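Workshop tips: looking after the picking arm and its bin
Updated 19 Jul 2020 by Tassanee Srisuk

Most of what goes wrong with this cell goes wrong in the last hand's width of cable. The arm itself is built like a bank vault and asks for very little. Everything we tied to it afterwards asks for a great deal.

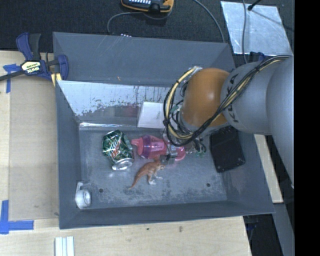 Cables first

Leave a generous loop at the wrist. It looks untidy and visitors will say so. A neat, tight run looks lovely until joint six goes the long way round, and then you own two short cables.

Check the loop with the arm at its furthest reach, in manual, at slow speed, with your thumb ready. Then check it again over the near corner of the bin, where the wiring likes to droop. Anything thin that hangs below the wrist will sooner or later try to pick up a bottle by itself.

Use hook-and-loop straps, never zip ties. I have cut through one good wire while removing a zip tie and would prefer not to discuss it.

Keeping the bin where it was

Clamp the rim to the table and mark the spot with blue tape. The tape is for the day somebody borrows the clamp. They will bring it back, usually in October.

Nip the clamps up again every 200 picks. If the bin has crept more than 5 mm off the tape, redo the calibration, and don't try to persuade the software that it hasn't.

The grey floor gets scuffed and you can leave it scuffed. A wipe with warm water and washing-up liquid does for the rest. Riline polish gave us a beautiful shine and a camera that saw things which weren't there.

Things to put in it

Crushed cans are good practice and cost nothing. Empty them properly. Shake, wait, shake again. Small toy animals are harder than they look, chiefly because of the tails.

Gripper fingers

Wipe the pads at the end of each day. Replace them at roughly 40 hours, or when the arm starts dropping bottles, whichever you notice first. The Vivska pads last longer; the Plelar ones are in the drawer if you're desperate.

Write the change in the blue book. The last entry is mine and so is the one before it.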